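# Seven weeks on the shelf

Okay so the boot came off in January and I have been insufferable ever since. Ask anyone at Lernlow.
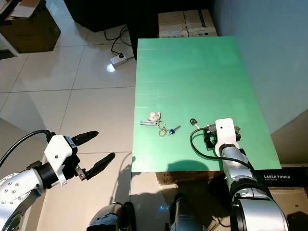
Flag football doesn't stop for a busted foot, and my Tuesday-night-style rec team (we play whatever night the city gives us) went right on without me while I sat in a folding chair and yelled. I'm a slot receiver, which in a league for grown adults means I run five yards, turn around and hope. I'd cracked a bone on the outside of my left foot planting for a cut that I've made probably a thousand times. No contact, no drama, I just heard it. The worst part of being out was how much of game day I missed that has nothing to do with football. I missed the little routine of grabbing my stuff off the counter, and a key with a blue plastic head on the same rings as a fluffy white animal charm is pretty much what a game-day morning looks like to me. I missed the drive out. I even missed the parking lot, and that parking lot is terrible.

So, rehab! My doctor gave me a sheet of exercises and I did every one of them, which if you know me is a small miracle. Towel scrunches, calf raises, standing on one leg while brushing my teeth. Then there was a lot of walking, and then walking faster, and then a very sad jog around the block that left me grinning like an idiot. The first time I tried to cut again was on the grass behind the Viltar building and I went so slowly that a dog stopped to watch me.

My first game back was against Fonanska, who are younger than us and have matching socks. I'd promised to play only 2 series and then sit down. I played the whole first half (sorry, doc). My first catch was a ball I wasn't even supposed to get, a wobbly thing meant for the guy behind me, and I hung on to it and got my flag pulled right away. Five yards, maybe. Our sideline went nuts like we'd won a bowl game.

Second half, they put me back in near the goal line and I dropped one. Just flat dropped it, both hands on it, nobody near me. I was looking at where I wanted to run, same mistake I've been making since high school. We lost by a touchdown, so yes, I've thought about it in the shower every day since.

But the foot held up. It was sore the next morning in a normal, I-am-40-and-ran-around kind of way, and by the evening I was going down the stairs without holding the rail. I kept poking the spot where it used to hurt and getting nothing.

We all went to Đoàn afterward like always and I ate a bowl of noodles bigger than my head. There was a long argument about whether we should switch to a two-back look, given that we have exactly one person who can run. I voted for it anyway, mostly to keep the argument going. I also got talked into handling the jersey order for spring, so if you're on the team and reading this, please send me your size. And no, you can't have 58, that one's mine and I sat out seven weeks in it.

Next up is the team that beat us twice last year with that annoying little shovel pass. I've been practicing catching tennis balls against the garage wall, eyes on the ball the whole way in. My neighbor's already asked me to stop doing it after nine at night.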